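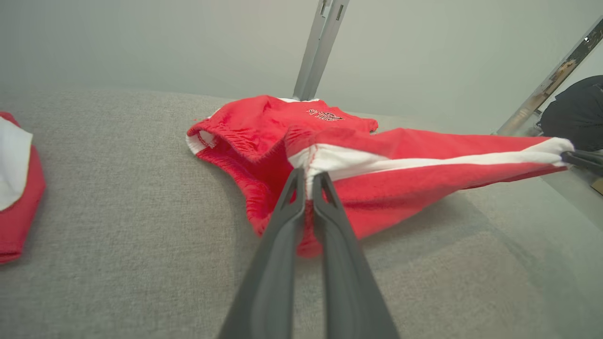
Cloth is one of the hardest things for a robot to handle. A toy block keeps its shape when you pick it up. A pair of shorts does not. It sags, it bunches up, and it can look different every time you drop it. So a robot with two arms may use both at once. One gripper pinches the red cloth near a seam, and the other clamps the end with the white stripe, so that the cloth between them is stretched. Now the robot has something close to a straight line, and straight lines are easier to fold along.

The robot in this story is called Nellix. It was put together in the Lultska workshop, a shared space where people bring their own projects and use the same tools. Vira Hutsuliak leads the build. She started with one arm and added the second in December.

How does it know where to pinch?
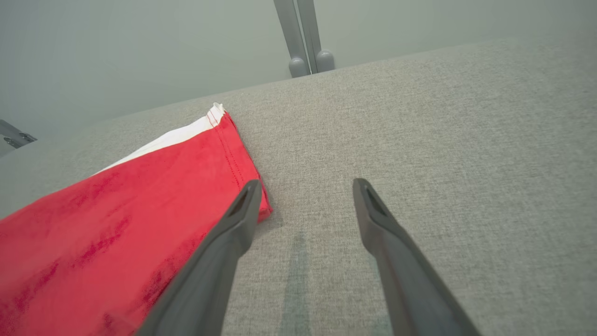
Nellix looks for edges first. An edge is a good place to grab, because a gripper can get one finger under the cloth and one finger over it. A camera close to the fingers helps with this. It can spot where red cloth stops and gray fabric begins, and it can pick up smaller clues too, like a stitched hem or a white band that runs to a corner. The computer turns those clues into a spot to aim for. Then the motors in the arm move the fingers there.

If the fingers press too low, they push the cloth into wrinkles. If they stay too high, they close on air. Vira's team practiced with one pair of shorts for 40 tries before changing anything else. They wrote down each try in a notebook, even the bad ones.

Two arms also have to share the same space. Each one needs to know where the other is, or they could bump.

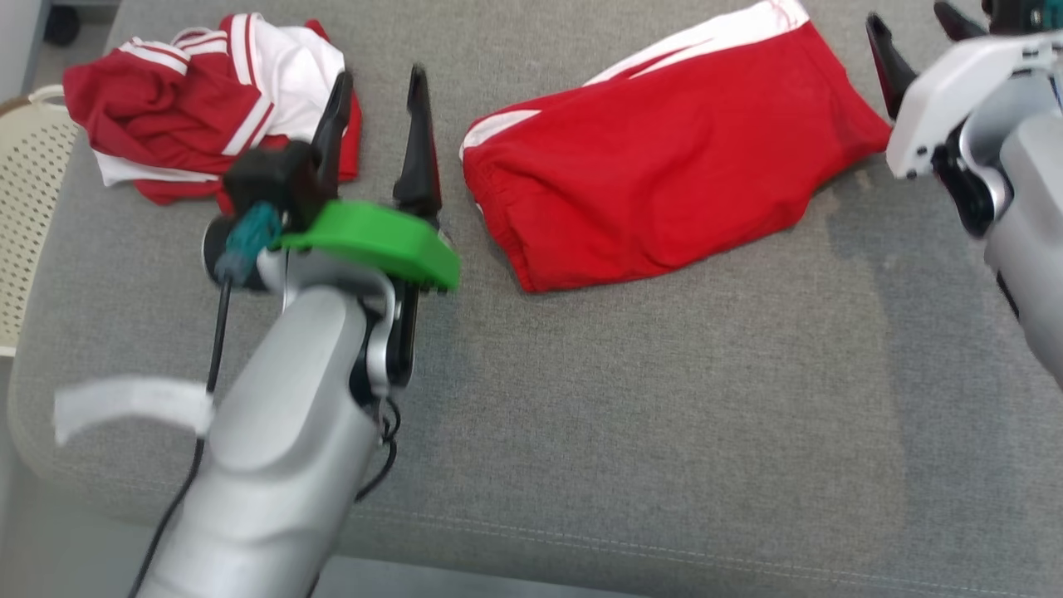

To stop that from happening, the computer checks both paths before either arm moves. If the paths cross, one arm waits its turn. Waiting makes the job slow. A person can fold a pair of shorts in about 5 seconds, and Nellix takes much longer.

Words to know

Gripper: the part of a robot that holds things, like a hand.
Joint: a place where an arm can bend or turn.
Hem: the folded and sewn edge of a piece of cloth.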